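Sun 9 June

The tide gauge at Harnel is a plastic pipe with a float in it, bolted to the end of the old coal pier, and for most of the past year I have been more loyal to it than to several relatives. Every ten minutes it writes down how high the sea is. Every second weekend I go out with a laptop in a bread bag and collect what it wrote.

I had 390 days of record as of this morning, minus a gap in September when the battery leads corroded and the gauge reported, with total confidence, that the sea had stopped. I have left the gap in. There is a program called Clirnovetti that will fill holes like that for you, and it does a lovely job, and I don't trust it an inch. It drew me a storm surge on a night when I was standing on the pier in a T-shirt.

What I'm after is the slow stuff. Tides are easy, the moon does all the work. But if you average the tides away you're left with a wobbly line that goes up and down with air pressure, wind, how warm the water is and whatever the current offshore is up to. On our coast, when the current slackens, the water it was holding out to sea leans back toward the land. You'd never see it from the beach. You'd just notice the parking lot by the boat ramp flooding on an ordinary Tuesday and blame the town. 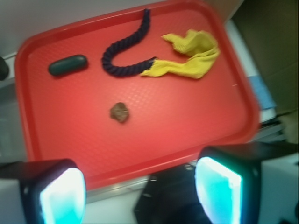

The trouble with explaining this to people is that they want the current to be a pipe. It has a start, it has an end, somebody could presumably turn it off. I tried drawing it for my neighbors at Astwood and got a lot of polite nodding. The real thing wanders. It throws out a bend, the bend swings around on itself, and sometimes the whole loop pinches off and drifts away as an eddy with its own opinions. A dark blue rope lying in a hook on a red tray is closer to it than anything I managed with a marker, and the rope didn't need an eraser. Now imagine the hook sliding along for weeks, getting fatter, and my little pipe at Harnel feeling it as two inches of extra water.

Two inches! I did say it was slow stuff.

I spent most of last winter reading the Pangaribuan notes, 300 pages on coastal sea level, written by someone who clearly never met a short sentence they liked. The useful part is one table near the back, on how long a record you need before you can say anything about a trend. The answer is 60 years. I am a little over one year in. I did the subtraction and then went and made a sandwich.
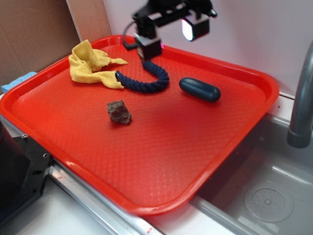

*Dark rope, yellow cloth, red tray.*

So no, I can't tell you whether the current is slowing down. People ask, usually right after a headline, and they look let down when I say my pipe has no view on it. What it can tell me is that last month's average ran higher than the month before, that the wind was onshore for a good part of it, and that a barnacle has moved into the inlet and is doing something to my readings at low water.

I'm going back out with a bottle brush and a flashlight. If the next batch of numbers shows the sea dropping all at once, that was me.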